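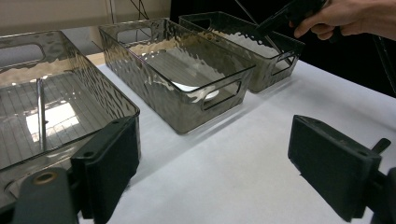

2026. 9. 7. 핸드헬드 그리퍼 정비, 2번 작업대

지난번 정비 이후 200회 넘게 잡기 동작을 돌렸고, 오늘은 핑거 체결부와 열림 폭을 다시 맞췄다. 작업 전에 배터리를 분리하고 트리거를 두 번 당겨 잔류 전원을 뺐다.

**핑거 체결**

- 왼쪽 핑거 패드 나사가 반 바퀴쯤 돌아갔다. 풀어서 나사산을 닦고 Clesano 저강도 고정제를 한 방울 찍어 다시 조였다.
- 오른쪽은 그대로. 표시선도 어긋나지 않았음.
- 패드 면은 이소프로필알코올로 닦음. 아세톤은 쓰지 말 것. 3월에 한 번 썼다가 표면이 허옇게 떴다.

**열림 폭**

기준 지그를 물려 쟀더니 최대 열림이 74 mm로 나왔다. 규격 안이다. 닫힘 쪽은 패드 끝이 먼저 닿고 뿌리 쪽에 틈이 남아서 왼쪽 암의 스토퍼를 조금 뺐다. 얇은 종이를 끼우고 당겨 보니 이제 위아래가 비슷하게 걸린다. 좌우 암의 유격은 손으로 흔들어 확인했는데 왼쪽이 약간 더 크다. 핀을 바꿀 정도는 아니라서 다음 점검 때 다시 본다.

**인코더 영점**

Niveo 설정 프로그램에서 완전 닫힘을 0으로 다시 저장. 완전 열림 값은 1923. 세 번 여닫아도 같은 값이 나왔다. 저장한 뒤 전원을 껐다 켜야 반영되는데 지난번에 이걸 빼먹어서 오후 내내 예전 값으로 돌렸다. 점검표에 줄을 하나 추가해 둠.

**얇은 물체**

수납함 벽처럼 면이 넓은 것은 핑거가 조금 틀어져도 티가 안 난다. 문제는 포크나 숟가락 같은 식기류다. 바닥에 붙어 있어서 패드 아랫변이 상판과 나란하지 않으면 한쪽만 긁고 지나간다. 상판에 정반을 놓고 양쪽 패드 아랫변을 맞췄다. 오른쪽 밑에 심 한 장 추가. 포크는 목 부분을 기준으로 접근하고, 손잡이 끝은 잡지 않는 것으로 정리했다.

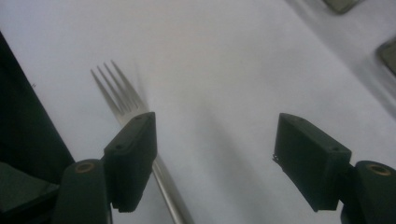 Karunaratne는 심을 더 넣기 전에 암의 부싱부터 보라고 했다. 부싱이 닳으면 패드 높이가 하중에 따라 달라져서 정반 위에서 맞춘 값이 작업 중에는 안 맞는다는 것이다. 예전 장비에서 심만 세 장까지 겹쳤다가 결국 부싱을 갈고 전부 도로 뺐다고 한다.

일리가 있어서 추 900 g을 물린 상태로 패드 높이를 다시 쟀다. 오른쪽은 변화가 없고 왼쪽은 눈에 띄게 처진다. 아까 느낀 유격과 같은 쪽이다. 오른쪽 심은 일단 두고 왼쪽 부싱을 교체하기로 함. 교체하고 나면 높이를 처음부터 다시 맞춰야 하고, 그때 심이 필요 없으면 뺀다.

**케이블**

손잡이 뒤로 나오는 케이블은 꺾임 없음. 커넥터 래치가 헐거워서 Isetti 클립으로 한 번 더 잡아 줬다. 클립은 손목을 돌릴 때 걸리지 않게 안쪽으로 향하게 달 것.

**남은 일**

- [ ] 왼쪽 부싱 주문 (오른쪽 것도 같이, 예비 한 쌍)
- [ ] 교체 후 높이, 열림 폭, 영점 순서로 재측정
- [ ] 고정제 굳은 뒤 왼쪽 나사 표시선 다시 긋기
- [x] 점검표에 전원 재투입 항목 추가

부싱이 올 때까지 이 그리퍼로는 식기류 작업을 하지 않는다. 수납함 옮기는 작업은 계속해도 됨.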